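Skirnness Bench Mat, Two-Layer, Static Dissipative

Home > Workshop > Bench Surfaces > Mats

Item: Skirnness Bench Mat
Color: blue-gray
Sold by: Vustus Bench Supply
Ships from: Clonum warehouse

Overview

The Skirnness mat is a two-layer rubber mat for electronics repair benches, school labs and home workshops. The top layer resists solder splashes and most cleaning fluids. The bottom layer is conductive and carries static to the ground snap at the corner. It is sold in precut sizes and by the roll.

We have stocked this mat for 4 years. It replaced the older vinyl mat, which curled at the corners and went shiny where people rested their forearms. Rubber costs more and weighs more, and it lies flat the day you unroll it if the room is reasonably warm. If it has been in a cold truck, leave it overnight before cutting.

The surface has a light texture. Small screws don't skate across it the way they do on bare laminate, and a screw dropped from hand height mostly stays where it lands. The color was picked so that black and silver hardware both show up. Customers who work with a lot of blue wire have asked for a tan version. We don't have one yet.

What people use it for

Most orders are for computer and phone repair, audio equipment, and test benches. Some go to camera shops and clock menders who don't care about static and want a surface that won't mark a case. For desktop computer work, measure the largest case you handle lying on its side and add a hand's width all the way around. The medium size is enough for laptops and small boards. For full towers, get the large.
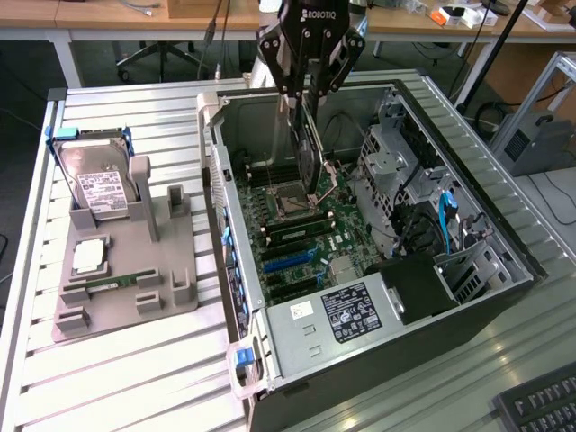
If your bench is already crowded, the mat can also be cut in an L shape to go around a vise or a post. Use a sharp utility knife and a steel rule, and make several light passes. Keep the corner with the snap. If you have to remove it, a replacement snap kit is listed under Accessories and needs only a hammer and a block of scrap wood.

Sizes

Small: for a side table or a soldering station
Medium: fits most single desks
Large: fits a standard workbench, front to back
Roll: cut to length, no snaps installed

Sizes are nominal. Rubber is cut warm and shrinks a little as it cools, so a mat may measure slightly under the listed size. If you are fitting one into a recessed top, call us first and we will measure the piece we are sending.

What's in the box

Mat with 2 snaps installed, one at each front corner. Ground cord with ring terminal. Printed instruction card. Wrist strap is not included, and the strap we recommend is the Wako adjustable, which plugs into the second snap by way of its own cord.

Grounding

Connect the ground cord to a known ground point. In most shops this is the common ground bar under the bench. Don't daisy-chain one mat to the next – each mat should have its own cord to the bar. The cord has a built-in resistor. Do not swap it for plain wire.

Test the mat when you install it and again on whatever schedule your shop uses. A surface resistance meter gives the best answer. If the reading has drifted, clean the mat and test again before you replace it. Hand lotion and ordinary household spray cleaners are behind most of the bad readings we get calls about.

Cleaning

Wipe with a mat cleaner or with mild dish soap in warm water, then wipe again with plain water and let it dry. Isopropyl alcohol is fine for flux spots but dries the rubber if used every day. No silicone sprays, no furniture polish, no acetone.

Heat

The top layer will take a brief touch from a soldering iron and come away with a faint brown mark. It is not a resting place for an iron or for a hot air nozzle. Use a stand.

Ordering notes

Mats ship rolled in a tube. Orders before 2:00 in the afternoon usually leave the same day. Rolls are cut to order and can't be returned, precut mats can be returned unused within the normal return period. Shops ordering for more than one room should ask for a quote. Lavanya Rodrigues handles school and shop accounts and can set up invoicing.

The large size was out of stock for part of June and is now back. We have some 2,000 mats of all sizes on the shelf.

Technical questions go to Benedek Major at the Clonum warehouse. Have the lot number ready, it is stamped on the underside near the left snap.

Related items

Wako adjustable wrist strap
Wako coil cord
Snap kit, pack of 4
Skirnness floor mat, standing height benches
Mat cleaner, spray bottle or refill jug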